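Open Day at the Birmont Robotics Lab, Stekside

We got to Stekside in July with the car windows down and a bag of plums on the back seat, and still managed to be early for the first tour.

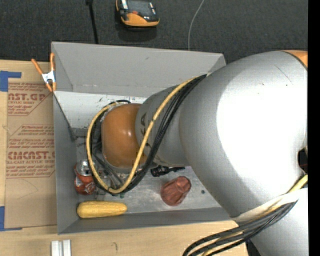
Parking was across the road at the old Tamura building, free until 2, and from there you follow the painted arrows. They took us round in groups of 13, so everyone could get close and ask whatever they liked (and my goodness, we did!). The big arm was the one people kept drifting back to. Our guide told us it practices picking up mixed odds and ends from a bin, and that the team had logged 3,000 tries since spring — I had no idea a soda can could be so much trouble.

The talk upstairs ran 30 minutes and was a bit heavy on software for me, but the lemon cake afterward was lovely. If you're coming from Bekbridge, take the river road, as the bypass was a crawl both ways.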